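# House rules for a shared arm

The lab manager at Binomside keeps the rules for the robot cell on two sheets of paper. The first sheet covers who may run the arm and when. The second covers everything else, and it is the one she wanted to talk about.

"The first sheet came from the safety training and I didn't change much," she said. "The second one we wrote ourselves, one line at a time, usually the day after something annoying."

She has managed the lab since it moved into the Senalo building. Before that she spent several years at a packaging plant, where the robots sat behind fencing and ran one program for months. In her present job the same arm may be used by three different people in a week, each with their own objects and their own code. She asked that neither she nor her staff be named, and the technician who sat in for the second half of our talk asked for the same.

I asked what the difference meant for the rules.

"At the plant, the cell was the standard. You could look at it and tell if something was out of place. In a lab there is no normal state unless you write one down. So we wrote one down."

The written state is a table, with a column for each item and a column for where it belongs. Bin position comes first. The bin goes against its marks, and if the marks have lifted, the person who notices replaces them before doing anything else. Clamps are next. They get checked by hand at the start of each session.

"By hand means you put your hand on it and pull," the technician said. "People were looking at a clamp and writing 'ok.' A clamp that has slipped looks the same as one that hasn't."

Cables have their own section, and it is longer than I expected. The rule is that a cable on the arm must have enough slack for the wrist to turn through its whole allowed range, and that it must be tied at the upper link so the slack stays where it was put. Any new cable means a slow run through the corners of the workspace, with one person on the stop button and one person watching the loop.

"Too tight and you pull a connector," the manager said. "Too loose and it hangs into the bin and the fingers catch it. We've had both. The tight one cost more." 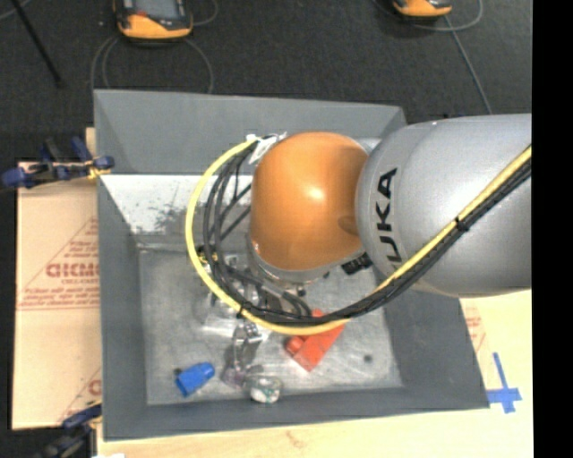
*The arm over the picking bin, with its cables tied at the upper link and looped around to the wrist.*

The speed rule is simple. New code runs at 20 percent until it has finished 26 picks in a row without anyone reaching for the stop. I asked where that number came from.

"It was 25, and people stopped watching at 25," she said. "That's the whole story. I added one and made them sign next to it."

The technician said the rule she would defend hardest is the one about hands. Nobody reaches into the bin while the arm has power to its motors, even if it is paused, even to turn over one block. The arm is sent to its parking position, the drives go off, and then the object gets moved. It takes a little under a minute.

"They say it slows them down, and yes, it does," she said. "If you have to reset the bin so often that a minute matters, then your reset needs work. Talk to me and we'll fix the reset."

Objects are also covered. Each one is listed with its weight and a photo, and nothing over 400 grams goes in without a new grip check. Anything that sheds, leaks or rolls off a flat table on its own is turned away. The manager got this rule from a visit to Pestlow, where a similar group had spent a morning getting dried beans out of a gripper.

Then there is the log. It is a paper book, kept at the desk, and the staff have resisted two attempts to move it onto a tablet. Between the move and the end of May it collected 138 entries. Most of them are a line or two. Stops are logged whether or not anything was wrong, and the manager reads them all on Friday afternoons.

"I don't want the reason to be good," she said. "I want to know that somebody pressed it. If there's a week with no stops and four people using the arm, I go and ask."

Has anyone been in trouble over an entry?

"No. One person was in trouble over a missing one."

Some rules have been dropped. There used to be a required two-person check for every session, including ones that only repeated the previous day's work. It was signed without being done, so they cut it back to new code, new cables and new fingers. A rule about wearing gloves near the bin went too, after the technician pointed out that a glove is easier to catch than a bare hand.

The Saavedra site has asked for a copy of the second sheet. The manager sent it with a note telling them to keep the headings and throw out the numbers.

"Ours are for our arm and our table," she said. "They need to go through their own corners at slow speed and write down what they find."

She plans to review both sheets again when the new fingers arrive. The cable section will probably get longer.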